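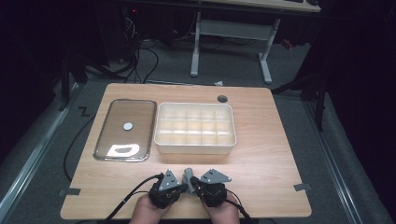 A glass tray and a divided organizer on a sorting table at Graven's stores in Gurncombe.

Graven, the Gurncombe supplier of spare parts for window and door hardware, has changed the way it sorts and packs small items for its repair kits. The new layout replaces the deep drawers used until March and puts each kit together on an open tabletop, using a flat glass tray and a white plastic organizer divided into compartments.

The change applies to 127 stock items, all of them small enough to fit in one compartment of the organizer. They include spacers, end caps, discs, sleeves and short cylindrical pins. Larger parts such as handles and closers stay on the existing shelving and are added to the carton at the packing bench.

Kayode Oyelaran, stores supervisor at Graven, said the main fault with the drawers was mixing. Parts of nearly the same diameter were kept next to each other, and a part returned to the wrong drawer could stay there until the next stock check.

"Two sleeves that differ by half a millimeter look the same in a drawer," Oyelaran said. "Put them side by side on a flat surface and the difference is plain. We wanted that comparison made before the part goes in the kit, every time."

Under the new method, parts for one kit are first laid out on the tray. The glass has a thin metal rim, which keeps round parts from rolling onto the table, and the clear base makes it easy to spot chips and burrs left from machining. Each part is then moved to its compartment in the organizer, working from the back row to the front. An empty compartment at the end of the run means that a part is missing from the kit, and the packing slip is not signed until it is found.

The organizers are a stock item from Wike and have not been modified. Graven tested a version with removable dividers and rejected it after thin washers slid under the walls. The chosen box has fixed interior walls and an open top. A lidded version is held for kits that have to travel between buildings, but it is not used at the tables.

Some attention went into the tables as well. The old sorting bench had a white coated top, and pale plastic parts were hard to see on it. The replacements have a light wood-grain surface with rounded corners. Oyelaran said a darker top was considered, but black rubber parts make up a large share of the range and would have been lost against it. 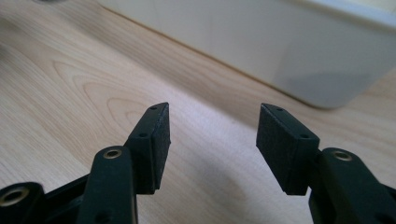
The lighter wood was kept for both groups of parts, with white items going on the tray and dark items placed straight on the tabletop. Staff are asked to leave a clear strip of wood between the tray and the organizer so that nothing is pushed from one to the other by accident.

Glare was the one complaint in the first weeks. Overhead light reflects off the glass, and small white parts can be hard to pick out when they sit near the bright patch. Graven has tried turning the tray a quarter turn and moving it toward the left side of the table. Neither cures the problem fully. A matte tray of the same size is on order and will be compared with the glass one before any more are bought.

The floor also plays a part. The sorting room is carpeted in gray, which keeps dropped parts from bouncing but makes gray ones slow to find. A dropped part is now treated as lost for the purposes of the kit: a new one is drawn from stock and the floor is checked at the end of the shift. Recovered parts are cleaned and measured before they go back.

Graven ran the new layout for six weeks on the Pevmont hinge kit, its best-selling small kit, before moving the rest of the range. Over that period, short kits – those reported by customers with one or more parts missing – fell from five to two. Oyelaran described the numbers as too small to support a firm claim and said the company would look at them again once the full range had been through a busy season.

Packing time per kit has gone up slightly. Graven had expected this and has not set a target for bringing it down. The laying-out step takes longer than pulling parts straight from a drawer, though some of the time is recovered at the bench, where the packer no longer opens the inner bag to check its contents.

The old drawers have been kept for bulk stock. Parts are now drawn from them in batches at the start of the morning shift, and any left over are returned before 4 p.m. with a note of the quantity. Drawer labels have been reprinted with the part number above the name, in the same order as the packing slip.

Customers will see one change. Kits shipped under the new method carry a printed card listing the parts row by row, in the same order in which they were sorted. Part numbers are unchanged, and kits packed under the old method can still be returned or exchanged in the usual way. Shortages should be reported to the Gurncombe stores with the number printed on the back of the card.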